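Filed under: Workshop Tips > Software & Tinkering

Before the kitchen arm goes anywhere near my real splashback, it practises in a made-up house. I let the randomiser pick the finishes. It has the taste of a casino developer.

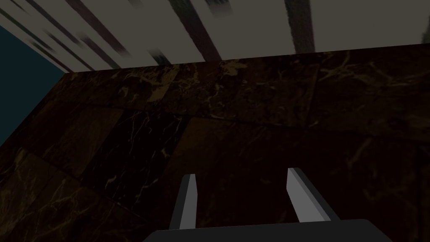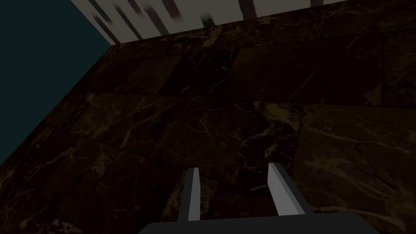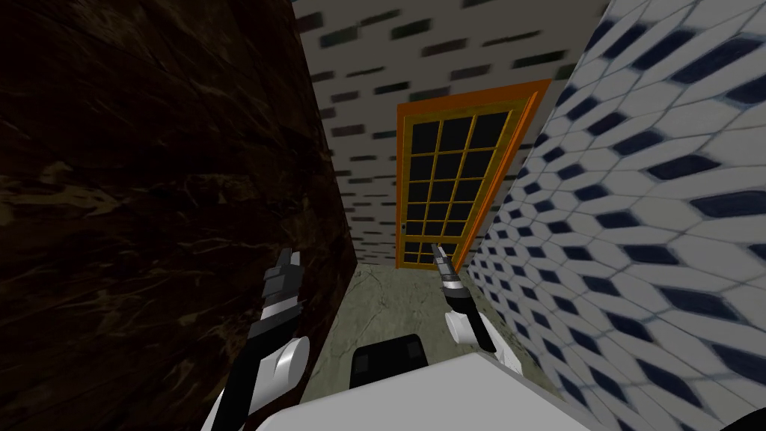
Swap the textures every run. Mine learned to find the bench by its colour, then sulked for a week in March when Duygu bought a new tablecloth.

Save the random seed with the log. A crash you can't repeat is just gossip.

Cap the planner at 4 seconds. If it hasn't found a path by then, it's daydreaming. Same rule for teenagers and the dishwasher.

Do 300 runs with the lights turned down before you trust the perception settings. Muammer reckons 700, but Muammer also irons tea towels.

Label your config files like you label the freezer. "final_new2" is the mystery mince of software.

Related tips
- Tikelby drawer runners: grease or leave alone?
- Teaching the arm to stop at 90 degrees
- Getting turmeric off a grey benchtop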